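Priltura Weavers' Guild, minutes, 18 Jan 2026

I took the notes again, so blame me for the spelling! Hervé Bouvier was in the chair and we got going once the kettle had boiled.

Yarn dye order: Skunis want 60 skeins minimum. We grumbled, then said yes (I'm having the grey).
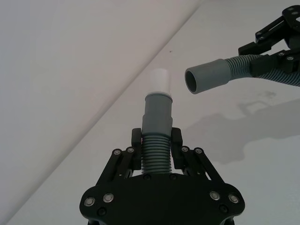
Grey hose, ribbed section and cuff

Market stall: Fogh hall is ours for July at $100. Hervé will ring them about trestles. Jonar's loom is still for sale, and I'm sorely tempted.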